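为一只纸盒写软件

文/本刊特约撰稿

去Skurkmont之前我以为自己会看到很多硬件，结果四天里有三天半，我都坐在一排显示器后面看别人改代码。这倒也不坏，我年轻时写过几年程序，看人改bug比自己改bug舒服多了！

Skurkmont是一栋三层小楼，二楼租给了一个叫Zudach的项目。Zudach做的事情一句话能讲完：给双臂机器人写一套中间层软件，往上接任务规划，往下接两条手臂和两只多指手。讲完这一句，剩下的就全是麻烦。光是配置文件就有146个，我第一天问能不能都翻一遍，大家看我的眼神很慈祥。

我去的那周，他们在练的任务是双手抓盒子。盒子是黑色的，装深度相机的那种包装盒，桌子是白的。听上去对比度高得很，视觉部分该是白送的分吧？我也这么想，还很得意地说了出来。结果负责感知的工程师给我调出一张点云图，盒子侧面那一大块，空的。亮面的黑纸板不怎么老实，光打上去要么被吃掉，要么往别处弹，深度图上就剩几条边和一片窟窿。手指也是黑的，手往盒子边上一靠，彩色图里两团黑就粘成一团了。

所以Zudach的感知模块走的是另一条路。它先不急着问“盒子在哪里”，它先问“桌面在哪里”。白桌面大、平、好认，拟合出一个平面以后，凡是从平面上“长”出来的东西都算候选物，再用彩色图里的轮廓和盒子上的印刷字去对姿态。字是好东西，工程师说，字不会骗人，它朝哪边歪，盒子就朝哪边歪。桌上那些小黑点和灰印子也得处理，早期版本会把它们当成很扁很扁的物体，规划器就真的一本正经地给它们算抓取点。我听到这里笑得咖啡都洒了（后来那一摊也被识别出来了，高度零点几毫米，置信度不低）。

再往上一层是规划。我原先对“规划”的想象就是一条漂亮的曲线，手从这里飞到那里。真坐下来看，大部分时间他们在吵“先后”：左手碰到盒子的时候，右手该在哪里？太近了，两只手的碰撞模型会打架；太远了，等会儿要帮忙的时候赶不过来。他们给右手定了一个“待命位”，手指朝上立着，跟左手隔一段距离。这个位置写在代码里只有一行，讨论它用了一整个上午，白板擦了写、写了擦，最后还是有人拿自己的两只手在空中比划，才算比划明白。
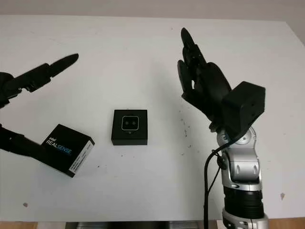 待命位这种东西迟早要让规划器自己去算，写死一个姿态，换张桌子就得重来一遍，Navickas那边的同行在邮件里这样写道。我把这话带到午饭桌上，大家都不生气，甚至有点同意。但同意归同意，代码还是那一行。他们的理由我觉得挺实在：自动算出来的待命位每次都不太一样，一旦出了毛病，你都不知道是抓取不对，还是另一只手站错了地方。先把一只手钉住，才好查另一只。等左手这边稳了，再把右手放开。我写程序那几年，也是这么把自己从泥坑里拽出来的，一次只动一个变量嘛，老办法。

不过Navickas的意见也没白提。下午就有人在那一行旁边加了注释，只有四个字：以后再算。

手指比手臂难伺候

手臂的控制我自认还看得懂，关节角、速度、力矩，曲线画出来都挺规矩。手指就不行了。多指手每根手指好几节，指节之间互相牵连，去抓一个盒子的时候，先碰到的那根手指会把盒子推走一点点，后面几根手指就全按着旧位置合拢，合了个寂寞。

Zudach的做法是让手指“商量着来”。任何一根手指的电流超过阈值，就算它碰到东西了，这根手指立刻变软，只保持很轻的力，等着别的手指。等到对面也有手指报告接触，整只手再一起收紧。听着像常识对不对？可阈值设多少就是门手艺。设低了，手指在空气里动得快一点，电流一跳，它就宣布“我碰到了”，然后全手在半空握成一个很有气势的空拳。设高了，盒子早被顶到一边去了它还没感觉。我在的那几天，阈值从31降到25，又降到22，第二天早上又回到了25。单位是他们自己定的，跟任何手册都对不上，问起来就说是“历史原因”。

还有时间的问题，这是我以前完全没想过的。相机出一帧图，感知算一遍，规划算一遍，命令送到手上，每一段都要时间，而且每一段的时间都在抖。于是手指碰到盒子的那一刻，软件里的盒子还在刚才的地方。他们后来给每条消息都盖了时间戳，规划器拿到一个姿态，先看它有多旧，太旧了就不要，宁可多等一帧。改完以后动作看着慢了一点，有点像老人家拿东西，先停一停，看准了再伸手，可我反倒觉得踏实！

被手挡住的那一半

抓住以后呢？我以为抓住就完了，鼓掌，收工。没有的事。

盒子一旦到了手里，手就把它挡掉一大块。刚才用来对姿态的那些字，露着一截，藏着一截，“REALSENSE”这么长的一个词，只剩下零零碎碎几个字母给你认。这时候如果还是每一帧都从头去找盒子，姿态就会跳，一会儿说盒子立着，一会儿说盒子躺着，右手跟着它的说法来回改主意。看屏幕上那个虚拟的盒子原地打摆子，真是又好笑又心疼。

他们的办法是换一个“相信谁”的次序。没抓之前，主要信相机；抓住之后，主要信手。手臂的关节角是准的，手在哪里一清二楚，盒子既然被手握着，就假定它跟手一起走，相机只负责小修小补：盒子在手里有没有滑，有没有转。露出来的那几个字母正好够做这件事，不用它们从零算姿态，只用它们来核对。两边的说法差得太多，系统就停下来，右手不许动，弹一个提示等人来看。

这套次序写成代码是一个状态机，贴在墙上打印出来有一张餐桌布那么大。我喜欢在它前面站着，顺着箭头走：接近、接触、确认、握住、交给另一只手。走到最后一格，有人用铅笔画了个问号。

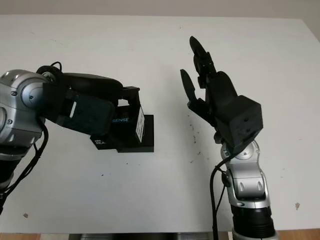

工具台上的那些小东西

写这类稿子很容易只写机器人，可是我在Skurkmont待得越久，越觉得真正有意思的是他们给自己做的工具。最常用的一个叫Tretard，是个回放器。机器人每动一次，相机画面、关节数据、手指电流、规划器的每一个念头，全部录下来，在Tretard里排成一条一条的轨道，像剪片子似的，可以拖着看。手指合空了？拖回去，停在电流跳的那一下，看看当时感知说盒子在哪，规划又信了哪一帧。

Tretard的界面丑得很有诚意，灰底绿字，按钮挤在一起，有一个按钮的名字是“别按”，按下去会清空当前的标注（我按了，他们有备份，谢天谢地）。但它有一个功能我眼红极了：可以把旧录像喂给新代码。也就是说，手臂不用动，让新版的感知和规划把上周的数据再“经历”一遍，看它会不会作出不一样的判断。每次有人提交代码，服务器就自动跑一轮，哪一段的判断变了，列个单子出来。变好变坏它不管，由人来看。

当然回放有它的边界。录像里的盒子不会因为新代码伸手的方式不同就往别处滑，所以凡是跟接触有关的改动，最后都要上真机。他们分得很清楚，感知的改动先在Tretard里过，手指的改动直接去桌边试，手放在急停按钮旁边。我被允许坐在急停旁边一个下午，紧张得什么笔记都没记下来。

另外一个小工具连名字都没有，是一段很短的脚本，作用是每次开工之前让两只手各摆几个固定姿势，跟上次的记录对一对，看相机和手臂之间的标定有没有跑掉。相机支架被人胳膊肘蹭一下，肉眼看不出来，手指到了盒子边上就会偏。以前他们为这种事白查过好几天代码，后来就有了这段脚本。写它只花了一个中午，我觉得它是整栋楼里性价比最高的软件。

离开之前

最后半天我问了一个很外行的问题：盒子这么轻、这么方正，一只手就能拿，为什么非要两只手？

回答很干脆。盒子是拿来练配合的，方的东西好建模，出了错也摔不坏什么，等软件学会了让一只手扶着、另一只手去做别的，拆包装、插线、拧盖子，后面那些活儿才谈得上。双手任务里最难写的那部分，是两只手共用一份对世界的看法：左手知道的事，右手什么时候知道，知道了之后要不要改计划。这话我琢磨了一路，回家做饭的时候左手扶着土豆右手拿刀，忽然就不太会切了。

他们下一个版本定在十月，计划里有两件事，一件是把状态机最后一格的问号擦掉，另一件是让待命位真的“自己算”。我说到时候再去看，他们说行，只是请我别再碰那个“别按”。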